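2026-07-01
Workshop notebook, paid social
Entry by Ewurabena Annan; read and initialed by Ekow Dogbe

Subject: audience overlap in the Irnus campaign

The Irnus account was reviewed this morning with Wenceslao Barrientos. Three ad sets are live at present: returning site visitors, newsletter subscribers, and a lookalike audience built from the customer list. All three draw on the same daily budget. The overlap between the first two is high, and the same people are being entered into our own auctions twice.

Action taken: newsletter subscribers are now excluded from the returning visitor set. The exclusion was saved at the ad set level, as the campaign level does not offer it for this objective. The lookalike set was left alone. Its source list holds nearly 100 usable records after matching, and Ayuba Odoi has asked Irnus for a newer export with postal codes filled in.

The frequency cap was also discussed. The present setting is 2 impressions per person in 9 days. Wenceslao would prefer a looser cap for the September launch. No change was made, and the matter is held over until the new creative arrives from Cultuteck.

Naming: the old labels ("test B", "test B new") have been replaced with client, audience and start month, in that order. Parsons still uses the former pattern – to be corrected when that account is next opened.

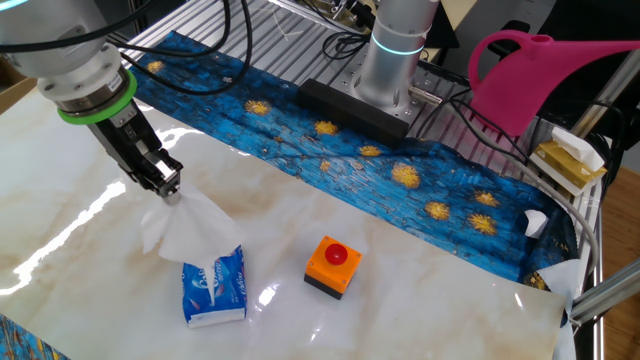
Should the budget be moved to the campaign level while the exclusion settles?

The budget is to stay at the ad set level for now, so that spending on each audience can be read separately in the weekly report.

Open items: tracking tag on the Irnus thank-you page fires twice on reload (Ayuba). Written approval of the revised privacy wording still due from Iveta Hudec. Vurnberg invoice reference missing from the June sheet.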